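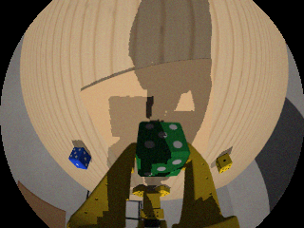

## Ticket 534: Fehlende Umlaute in Ausleihquittungen der Spieleausleihe

**Eingang:** 2. Februar 2023
**Meldende Stelle:** Stadtbibliothek Stullmont, Abteilung Spiele und Medien
**Betroffenes System:** Bibliotheksverwaltung Ivolier, Modul Quittungsdruck
**Priorität:** mittel
**Status:** gelöst, Nachkontrolle offen

### Fehlerbeschreibung

Seit der Umstellung des Druckservers werden auf den Ausleihquittungen der Spieleausleihe Umlaute und das Eszett durch Fragezeichen ersetzt. Aus »Würfelspiele« wird »W?rfelspiele«, aus »Rückgabe bis« wird »R?ckgabe bis«. Die Anzeige am Bildschirm sowie die per E-Mail versandten Quittungen sind fehlerfrei. Betroffen sind nach Angabe der meldenden Stelle mehr als 208 Quittungen. Die Fristberechnung ist nicht beeinträchtigt.

### Prüfschritte

1. Testausdruck am Arbeitsplatz 7 mit einem Titel ohne Sonderzeichen. Ergebnis: Ausdruck korrekt.
2. Testausdruck am selben Arbeitsplatz mit dem Titel »Das große Würfelbuch«. Ergebnis: beide Sonderzeichen fehlerhaft.
3. Wiederholung an der Servicetheke mit baugleichem Drucker. Ergebnis: identisch. Ein Gerätedefekt wird ausgeschlossen.
4. Auslesen der Druckdatei vor der Übergabe an den Server. Die Datei liegt in UTF-8 vor und enthält alle Zeichen.
5. Auslesen derselben Datei nach der Übergabe. Die Sonderzeichen sind bereits ersetzt. Der Fehler entsteht demnach in der Warteschlange »Trandham«.
6. Abgleich der Konfiguration mit der Sicherung des Altservers. Auf dem neuen Server ist als Ausgabezeichensatz US-ASCII eingetragen, auf dem Altserver war es Codepage 858.

### Maßnahme

Der Ausgabezeichensatz der Warteschlange wurde auf Codepage 858 zurückgesetzt und der Druckdienst neu gestartet. Die Konfigurationsänderung ist im Betriebshandbuch unter Abschnitt 40 nachgetragen. Die Firma Stojanovska als Wartungspartnerin wurde schriftlich unterrichtet und gebeten, die Installationsvorlage entsprechend zu berichtigen.

Im Anschluss wurden die Schritte 1 bis 3 wiederholt. Sämtliche Ausdrucke waren fehlerfrei, auch bei Titeln mit Akzentzeichen.

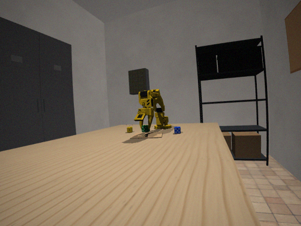

**Müssen bereits ausgegebene Quittungen ersetzt werden?**

Ein Ersatz ist nicht erforderlich, da Mediennummer und Rückgabedatum auf allen Belegen korrekt angegeben sind. Auf Wunsch kann an der Servicetheke ein neuer Beleg gedruckt werden. Gebühren fallen hierfür nicht an.

### Offene Punkte

- Mahnschreiben werden über eine eigene Warteschlange gedruckt, deren Zeichensatz noch zu prüfen ist.
- Die Bestätigung der Firma Stojanovska über die geänderte Installationsvorlage steht aus.
- Das Eurozeichen auf Gebührenbelegen ist beim nächsten regulären Kassenabschluss zu kontrollieren.

Rückfragen sind unter Angabe der Ticketnummer an die Systembetreuung zu richten.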